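Incidencia 1586: el portal Witell no guarda la dirección de envío
Estado: pendiente del cliente
Abierta por: Maarja Koppel
Asignada a: Anselmo Vieira

Maarja Koppel, 9:40
Buenos días. Desde mayo no puedo cambiar la dirección de envío de nuestra cuenta Clandell. Relleno todos los campos, pulso Guardar y la página vuelve a la dirección antigua. No aparece ningún mensaje de error. He probado con 2 navegadores y también he borrado las cookies.
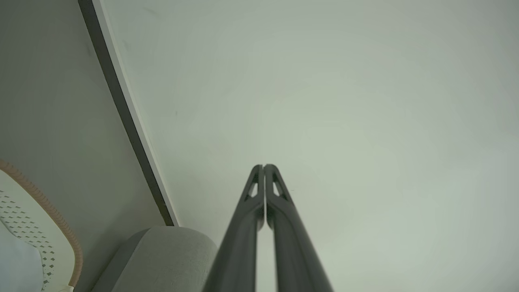
Adjunto 1: dos dedos de pinza, gris oscuro, con las puntas juntas

Anselmo Vieira, 11:05
Hola, Maarja. El campo "Calle" admite 100 caracteres, pero el campo "Planta" solo 23. ¿Puede decirme qué texto escribe en este último?

Maarja Koppel, 11:32
Escribo "Edificio Coutinho, segunda planta, puerta izquierda". Lo he acortado a "2.ª izquierda" y ahora sí se ha guardado. Le agradecería que no cierre todavía la incidencia, porque deseo comprobarlo con el próximo pedido.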